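Stomo Furniture Store, Govodura Road
Shop floor and stockroom safety check
Period: May 2018
Checked by: Ngọc Khổng
Result: passed with 4 actions

1. Entrances and exits
Front doors open fully and close on their own: Yes
Rear fire exit clear on both sides: No
Comment: Flat-packed bed frames stacked against the left-hand side of the door. Moved during the check. The yellow floor marking has worn away and needs repainting. ACTION 1.
Exit signs lit: Yes

2. Floors and walkways
Main aisle at least 900 mm wide along its whole length: Yes
Comment: Tight at the Kodo shelving display but within the limit.
Mats flat, no curled edges: Yes
Trailing leads: None on the shop floor. One extension lead behind the till has been taped down, and the tape is lifting. Replace with a cable cover. ACTION 2.

3. Fire equipment
Extinguishers in place, pins and seals intact: Yes
Service labels in date: Yes, last serviced January
Alarm call point tested: Yes, stockroom point. Heard in the staff toilet and the yard.
Assembly point sign visible: Yes

4. Stockroom
Racking upright and bolted to the floor: Yes
Load notices displayed: Yes, 200 kg per shelf
Comment: Heavier cartons were on the top level of bay 7. These should go on the bottom two levels. Staff on shift were told and the bay was rearranged the same afternoon.
Kick stool and steps in good order: Steps fine. Kick stool has a missing rubber foot. Taken out of use. ACTION 3.
Lighting: One tube flickering over the packing bench. Reported to the landlord.

5. Tall and free-standing furniture on display
Wardrobes and bookcases fixed to the wall: Yes
Comment: All Chiba bookcases now have two brackets each. Pull each one by hand at the top before opening up after any change of layout.
Glass doors free from chips: Yes

6. Small cabinets and table-top items
Stand level without rocking: Yes
Doors and drawers open without catching: Yes
Rough edges or splinters: None found
Placed well in from the table edge: Yes 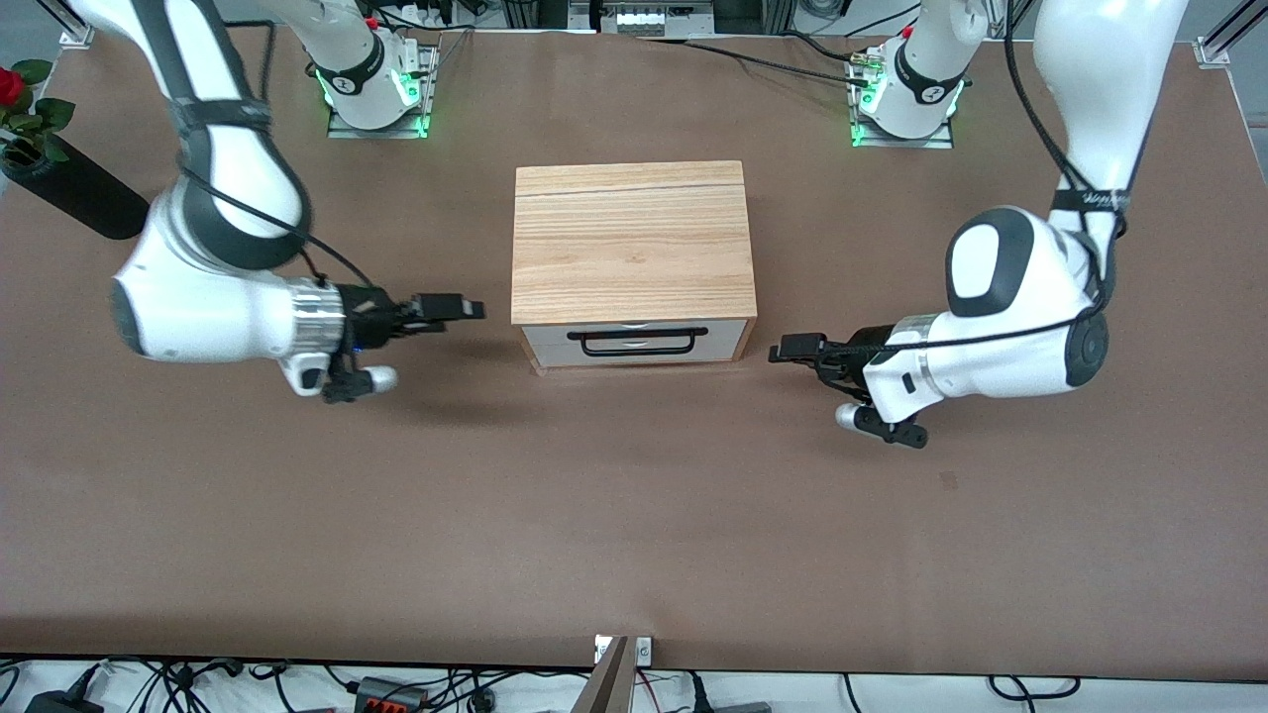

Item 6: small wooden cabinet, near the centre of a large brown table.

7. First aid and welfare
First aid box stocked: Plasters low, no eye wash. ACTION 4.
Accident book available: Yes, kept under the till. No entries since the last check.
Kettle and microwave plugs undamaged: Yes

Actions 1 and 3 to be done within 7 days, 2 and 4 before the next check. Copy to the shop manager and one to go on the staff room board.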